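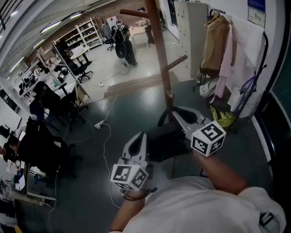 I have an opinion about coats at work, and my opinion is that they deserve better than the back of a chair.

I've held it for a while, but it got stronger this winter, because our building finally turned the heat on and everybody started peeling off layers the second they came through the door. Where do the layers go? In most of the places I've worked, they go on the chair, and then the chair rolls backward over a sleeve, and then somebody has a black wheel mark on a nice light jacket and is a little quieter than usual until lunch. (Me. The jacket was mine. It was from my sister and I still haven't told her.)

So let me make the case for the coat stand. A real one, the tall wooden kind with pegs, the kind your grandparents had by the front door. I know people think they're fussy. I know they look a bit silly in a room full of monitors and metal lockers, like somebody's great-uncle wandered in looking for the restroom. I love that about them! A workshop is mostly hard surfaces. You've got an epoxy floor, you've got rows of desks with too much stuff on them, and a plain old wooden pole with pegs sticking out of it does more to make the place feel lived in than any poster about teamwork ever did.

Now, the usual argument is that lockers already solve this. My friend Jannik Lenz makes this argument every time, and he makes it well. Lockers lock. Lockers hide the mess. You pay for them once and they last forever. All true. But have you ever tried to get a winter coat into one of those little office lockers with the small doors? You have to fold it in thirds and lean on it. Then at the end of the day you pull it out and it looks like you slept in it on a bus. Lockers are great for a lunch, a pair of shoes, a phone charger you don't want to share. For coats they're a punishment.

The better argument is for the rail. A clothes rack, hangers, a bit of floor underneath for bags. I'll give the rail people a lot of credit here, because a rail holds more and your coat keeps its shoulders. If you have the wall for it, get one. At Drutovura, where I worked for 6 years, we had a long one by the door and it did the job every day without complaint. What it also did was turn into a closet. By spring there were garments on that rail that had no living owner as far as any of us could tell. I once counted, during a slow week in June, and there were 42 things hanging there for a staff of eight. Forty-two! In June! Scarves, two raincoats, a costume cape. We sent an email around and exactly four of them got claimed.

A coat stand won't let you do that. It has a handful of pegs, and when they're full, you notice. Somebody hangs a third coat on top of two others, the whole thing starts to lean, and a conversation happens. I like furniture that starts a conversation before it becomes an archaeology project.

Jailson Quintana, who sat across from me back then, thinks the answer is both, and I've slowly come around to him. Rail against the wall for the long stay things, stand out on the floor for the coat you'll want again at noon. Bags go under the rail, and please, leave the straps tucked in. A dangling backpack strap at ankle height is how I met the floor at my last job, with a full cup of coffee.

Which gets me to placement, where I'm going to be bossy. Put the stand near where people walk in, but a good arm's length off the path, so a wide person in a wide parka can turn around without taking out a desk. Keep it away from any step or change in floor level. Don't put it right up against the lockers either or the doors won't open, and whoever has the bottom one will hate you. And if the floor is smooth, check the base. Mine at home used to skate around like it was on ice until I stuck felt pads under it, and then it skated more, so I switched to rubber ones.

Is this a big issue? No. I'm aware there are larger ones, and I got a text from Jannik while I was writing this that just said "coats again?" But you take your coat off at work every cold day of the year, and it's the first thing you do when you get there. Having a decent place to hang it up is a small way for a workplace to say hello, come in, we figured you'd be staying a while.

Ours has been on order since last week. I picked the one with the pegs at different heights, and I've already called dibs on the low one.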